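Home | Talks | Notes | Archive | Contact

Search this site Go

Print this page | E-mail this page

Packaging at home: what to keep, what to chuck
Speaker notes, library evening talk, April 15, 2026

START. Thank them for coming. Check mic at the back. Say where the restrooms are, last time I forgot and people just wandered.

Opening question: who has a drawer full of bags? Hands up. Wait for the laugh. Mine would not close in October, that's how this talk began. Had to take the drawer off its runners.

Main point, say it early: most of us keep too much of the wrong stuff and toss the bits worth keeping. Box from the Estrella blender, kept six years. Padding from the same box, went out the same day. Then I bought padding to mail a vase. Dumb.

CARDBOARD
Easy one, go quick. Flatten it. Tape off if your town asks, ours does. Keep 5 boxes, different sizes, nested. That's the rule in my house and I break it every winter.
Greasy pizza lid: tear it off, clean half goes in recycling, other half in the trash. Someone will argue. Let them, then move on.
Long flat boxes are gold for posters. Keep one if you have a spot behind a door.

JARS AND GLASS
Label trick: warm water, a little oil, leave it overnight. The Skaltlow jam labels come off in one piece, the Nergate pickle ones never do. Don't know why, different glue I guess.
Lids: write the size on the inside with marker. Otherwise you get a bag of lids and a shelf of jars and none of them match.
Pickle lids smell forever. Not for sugar.

PLASTIC BAGS
Slow down here, this is the part folks write down.
Thin crinkly ones tear after one trip. Small trash cans, wet shoes, thats about it. Most curbside programs dont want them loose, they jam the sorting line. Store drop-off bin if you have one. Clean and dry or don't bother.
Thicker ones: fold in a triangle, like a paper football. Demo the fold, bring 2 spare bags in case first one rips. I got 24 in a shoebox that way. Pass the shoebox around, GET IT BACK.
Bread bags go over paint brushes between coats. Good one, always gets a nod.

FOAM NETS AND FILL
The sleeves fruit comes in. Everybody throws them out. Keep a few! They stretch over a wine glass, a bulb, Christmas ornaments. Two over a mug and it's ready for the moving truck.
Not recyclable at the curb in most places so may as well get a second use.
Fluffy stuff, filling and so on: one bag's worth, then stop. It breeds.
SLIDE, leave it up while I talk

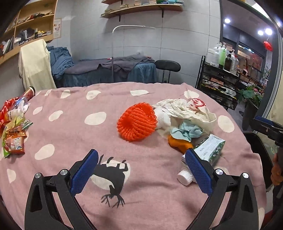
Foam fruit net, some white fluff and a plastic bag.

Next bit off the card. Storage. One bin, one lid. When the lid won't shut you're done keeping things. My bin is a Skotetlow, 70 liters, which is too big, get a smaller one. Put it where you wrap packages and not in the garage, you wont walk out there in the rain.
Sort it twice a year. Takes as long as a cup of coffee.

If time: story about moving out of the old place in 2000, wrapped all the plates in bath towels, no broken plates, no towels for a week. If running late SKIP, go to questions.

QUESTIONS they always ask
- Bubble mailers? Paper and plastic stuck together, so trash, unless you reuse. Reuse.
- Egg cartons? Seedlings. Ask the school too, they may want them.
- Styrofoam blocks? Call the town. I realy don't know for every town.
- Gift wrap? Scrunch test. Springs back, its plastic.

Handouts by the door. Take the shoebox home.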